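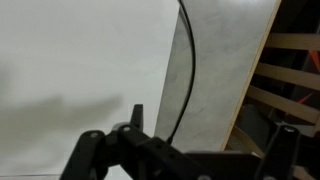

Abb. 6: Schwarzes Kabel auf hellgrauer Platte

6 Prüfvorgang für Verfügungsmittel anlegen
Stand: Dienstag, 17. Mai

Dieser Abschnitt richtet sich an Prüferinnen und Prüfer, die mit Herholm Prüfakte Ausgaben aus Verfügungsmitteln und Repräsentationstiteln kontrollieren. Die Benutzerkonten müssen bereits nach Abschnitt 3 eingerichtet sein. Für die Übergabe an eine Staatsanwaltschaft gilt Abschnitt 9.

6.1 Voraussetzungen

Sie benötigen die Rolle »Prüfung« oder »Prüfung Leitung«. Mit der Rolle »Lesen« ist die Schaltfläche »Neuer Vorgang« ausgeblendet. Das Haushaltsjahr, auf das sich die Prüfung bezieht, muss im Modul Follis importiert und abgeschlossen sein. Offene Haushaltsjahre erscheinen in der Auswahlliste grau und lassen sich nicht übernehmen.

Hinweis: Nach dem Import aus Follis kann es einige Minuten dauern, bis alle Titel in der Liste stehen. Aktualisieren Sie die Ansicht mit F5. Ein zweiter Import ist nicht nötig und erzeugt doppelte Buchungszeilen.

6.2 Vorgang anlegen

1. Öffnen Sie im Hauptmenü »Vorgänge« und wählen Sie »Neuer Vorgang«.
2. Wählen Sie als Vorgangsart »Verfügungsmittel«. Die Art kann später nicht mehr geändert werden.
3. Tragen Sie die geprüfte Stelle ein. Dienststellen im Ausland finden Sie unter »Vertretungen«, nicht unter »Nachgeordnete Behörden«.
4. Geben Sie den Prüfzeitraum ein. Bei einem Wechsel in der Leitung der Stelle legen Sie für jede Amtszeit einen eigenen Zeitraum an.
5. Wählen Sie die verantwortliche Person aus dem Verzeichnis. Ist sie ausgeschieden, setzen Sie zuerst den Filter auf »Alle, auch ehemalige«.
6. Klicken Sie auf »Anlegen«. Das Aktenzeichen wird automatisch vergeben und steht oben links neben dem Titel.

Achtung: Mit dem Anlegen beginnt die Protokollierung. Jeder Zugriff auf den Vorgang wird ab diesem Zeitpunkt mit Name und Uhrzeit gespeichert. Ein versehentlich angelegter Vorgang kann geschlossen, aber nicht gelöscht werden.

6.3 Belege zuordnen

1. Öffnen Sie im Vorgang die Registerkarte »Belege«.
2. Laden Sie die Buchungszeilen über »Aus Follis übernehmen«. Pro Durchgang werden höchstens 700 Zeilen übertragen. Bei größeren Beständen wiederholen Sie den Schritt, die Übernahme setzt an der letzten Zeile fort.
3. Ziehen Sie die eingescannten Belege in das Feld rechts neben der Liste.
4. Prüfen Sie jede Zuordnung und bestätigen Sie sie mit »Passt«.
5. Zeilen ohne Beleg kennzeichnen Sie mit einem der folgenden Schlüssel:
47 – Beleg angefordert
53 – Beleg laut Auskunft der Stelle nicht vorhanden
61 – Beleg als Verschlusssache eingestuft
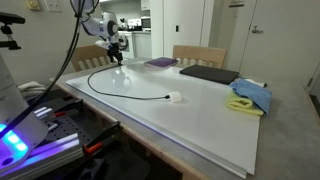
Bei Schlüssel 61 öffnet sich ein zusätzliches Fenster. Tragen Sie dort den Einstufungsgrad und die Stelle ein, bei der das Original liegt. Der Beleg selbst darf nicht hochgeladen werden. Auch ein geschwärzter Scan gehört nicht in die Registerkarte »Belege«, sondern in die getrennte Ablage Obeidat (Abschnitt 7).

Achtung: Haben Sie einen eingestuften Beleg versehentlich hochgeladen, entfernen Sie ihn nicht selbst. Sperren Sie den Vorgang über »Sofort sperren« und verständigen Sie die Geheimschutzbeauftragte oder den Geheimschutzbeauftragten Ihres Hauses.

6.4 Stellungnahme anfordern

1. Wählen Sie »Schriftverkehr« und dann »Stellungnahme anfordern«.
2. Übernehmen Sie die Vorlage oder fügen Sie einen eigenen Text ein. Die Platzhalter in eckigen Klammern müssen stehen bleiben.
3. Setzen Sie die Frist. Fällt sie auf einen Feiertag, schlägt das Programm den nächsten Werktag vor.
4. Legen Sie das Schreiben zur Mitzeichnung vor. Im Feld »Mitzeichnung« steht zunächst die Leitung Ihres Referats. Weitere Personen fügen Sie mit dem Pluszeichen hinzu.
5. Versenden Sie das Schreiben nach der Mitzeichnung über »Zustellen«.

Hinweis: Lässt sich die Person anwaltlich vertreten, hinterlegen Sie die Kanzlei vor dem Versand unter »Beteiligte«. Die Zustellung geht dann nur noch an die Kanzlei. Bereits versandte Schreiben werden nicht umgeleitet.

6.5 Zwischenbericht erzeugen

1. Öffnen Sie »Berichte« und wählen Sie »Zwischenbericht«.
2. Legen Sie fest, ob offene Zeilen einzeln oder nur als Summe erscheinen sollen.
3. Wählen Sie die Währung. Beträge in Fremdwährung werden zum Kurs des Buchungstags umgerechnet, der Originalbetrag bleibt in Klammern erhalten.
4. Klicken Sie auf »Entwurf erstellen«.

Der Entwurf trägt auf jeder Seite einen Vermerk und kann nicht nach außen versandt werden. Erst mit der Freigabe durch »Prüfung Leitung« entfällt der Vermerk. Anfragen eines Parlamentsausschusses beantworten Sie immer mit dem freigegebenen Bericht.

Fehlt die Schaltfläche »Entwurf erstellen«, ist mindestens eine Zeile weder zugeordnet noch mit einem Schlüssel versehen. Setzen Sie in der Registerkarte »Belege« den Filter auf »Ohne Status«.

Fragen zu diesem Abschnitt: Rodica Bucur, Fachbetreuung. Technische Störungen beim Import aus Follis: Vasilică Căpraru. Die Änderungen der Fassung vom Juni sind hier noch nicht enthalten.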